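Kitchen Words: Writing Labels, Lists and Recipe Cards That Make Sense Later

Posted in May | Filed under: Kitchen, Paper and Pens

I have been keeping a kitchen notebook for longer than I care to admit, and a good half of what's in the early pages is a mystery to me now. "Do the usual but less." Less what? "Good with the other sauce." I'm sure it was! So this month's page is about wording, the plain business of writing things down at home so that somebody can follow them, and that includes you in the winter when you've forgotten all about it.

Freezer labels

Start with the noun. "Soup, leek, 2 bowls" is far easier to find with cold fingers than "lovely leftover leek soup from the weekend". Then the month, spelled out, as I have had long arguments with myself over whether a 4 meant April or four portions. I use a Garnell fine marker on masking tape and write the label before the tub goes in the freezer. Tape won't take kindly to a frosty lid, and neither will the ink.

If you have family who call things by different names, settle on one. In our house swede was "turnip" on one shelf and "swede" on another, and we bought it twice every autumn. Whichever word you grew up with is perfectly fine, just pick it and stick to it.

Recipe cards

Put the verb at the front of each step: chop, stir, cover, leave. When I copy out a recipe from a magazine I find most of the sentences can lose their first half without any harm. "You will now want to be folding in the flour" becomes "Fold in the flour", and there's room left on the card for a note about the tin.

Be careful where you put your commas. "300 g walnuts, chopped" and "300 g chopped walnuts" will weigh out the same, more or less, but "1 cup flour, sifted" and "1 cup sifted flour" will not, and a sponge does notice. Write the quantity first, then the thing, then what's to be done to it.

Do say which spoon you mean as well. I write "tsp" and "tbsp" in full on any card that's going to be given away – the two look horribly alike in my handwriting, and I once sent my poor neighbour off with a ginger cake that must have been quite an experience.

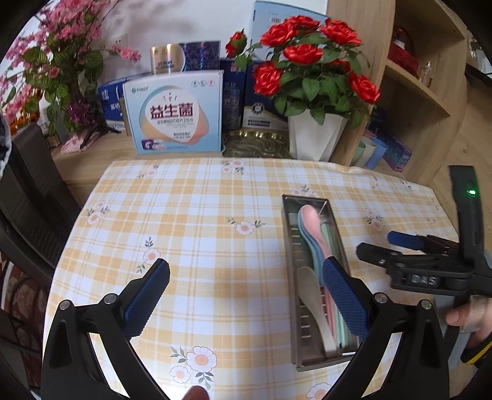
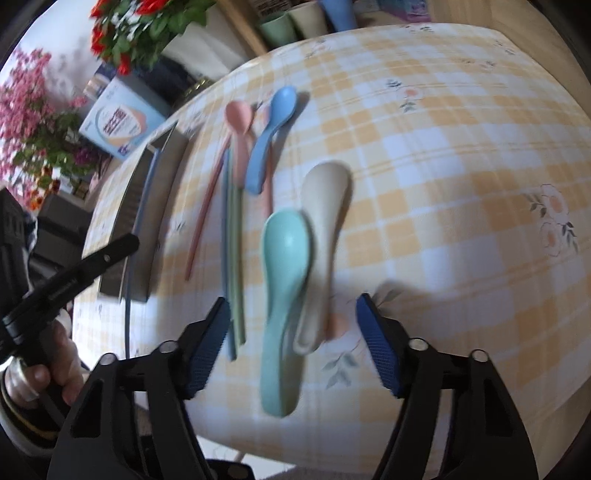
A printed flowery cloth on the table, with the long utensil case in the first picture and the green and cream spoons in the second.

Shopping lists

Group your words by shop and not by when they popped into your head. I fold a sheet down the middle, greengrocer on the left and everything else on the right, and it saves about 20 minutes of trailing back and forth. Avoid "bits for tea". Avoid "cheese" too, if somebody else is doing the shopping and you have a particular cheese in mind.

Notes for whoever is minding the house

Short sentences, one job to each, and the most important job at the top. Names of places need care here. I once wrote "the key is in the usual pot by the Medve", meaning the old Medve stove in the porch, and our house-sitter spent a happy half hour looking for a plant.

Read the note aloud before you leave it. If you stumble over a line, so will they, and it's quick enough to cross it out and have another go.

Next month: getting ink out of linen, with a word or two on pencil.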